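My grandmother kept her good mirror face down on a doily, and for years I did the same without asking why. Then I started picking up old-style hand mirrors myself (the gold-framed kind with the fussy edges, I can't walk past one) and ran out of dresser top very quickly. So they moved to the shelves in the back room, along with the combs and the soaps and all the other small stuff, and I've been fiddling with how to keep them ever since.

A few things that have worked for me.

**Handles toward you.** I used to line them up like plates, whichever way they fit. Then you reach in, grab the glass, and there's your thumbprint right in the middle. Turn every handle to the front edge and you never have to touch the face at all!

**One tray each for the ones you care about.** Shallow plastic trays, the sort people use for desk drawers. Mine are plain gray and I got a stack of them years ago. Embossed frames are terrible for catching on each other – the raised bits hook together, and you pull one and get two. If you've got more mirrors than trays, leave a hand's width between the loose ones.

**Rest one hand on the shelf edge when you lift.** I know, it sounds like something from a safety poster. But old handles are heavier than they look, and when I steady myself on the front rail I don't swing the thing into its neighbor. Lift the handle first, get the glass tilted up, then slide your other hand under if it's a big one.
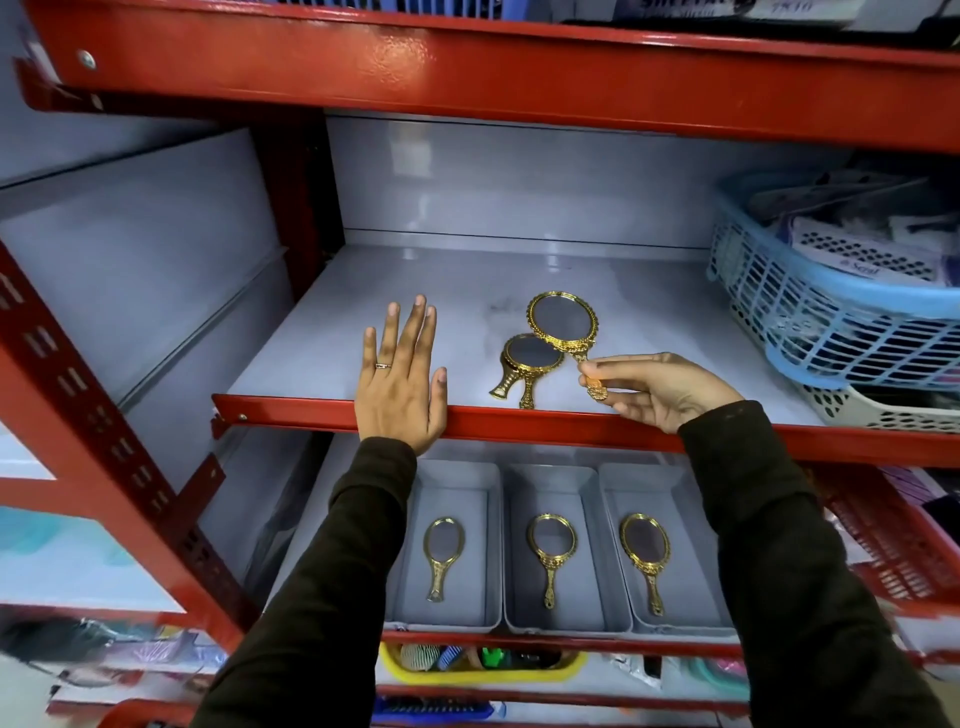 *Middle shelf: two gold-framed mirrors, handles to the front. The ones below get a tray each.*

Now, the shelf itself. Metal shelving is great for weight and not so great for scratches. Painted steel picks up scuffs no matter what you do, and any grit sitting on it will find the back of your frame sooner or later. I wipe mine down with a barely damp cloth, dry it properly, and then put everything back. If your mirrors have painted backs, cut a piece of thin felt or an old flannel pillowcase to go underneath. Skip the rubbery drawer liner. I had some stick to a painted frame one hot summer and it took the finish with it.

For the glass I spray the cloth, never the mirror. Liquid runs down behind the rim and that's how you get those black spots creeping in from the edge. The frame gets a soft dry toothbrush and nothing else. My friend Raíssa Araújo swears by a makeup brush for the scalloped parts, and I tried it, and she's right, it gets into the little dips better. Don't use metal polish on a gold-colored frame unless you're sure what's under it!

Baskets are for everything else. I like the mesh ones for packaged things, as you can see what you've got without tipping it all out, and a deeper bin for odds and ends. Keep the bin low down. Mine was up top for a while and I dropped a comb behind the shelving at least once a month.

If you stack one basket on another, check that the bottom one isn't packed above its rim, or the top one will rock every time you touch it. I've got 5 mirrors out at the moment and two more wrapped in a drawer, waiting until I find trays that match. The old ones don't seem to be made anymore, so if you spot shallow gray ones anywhere, let me know in the comments.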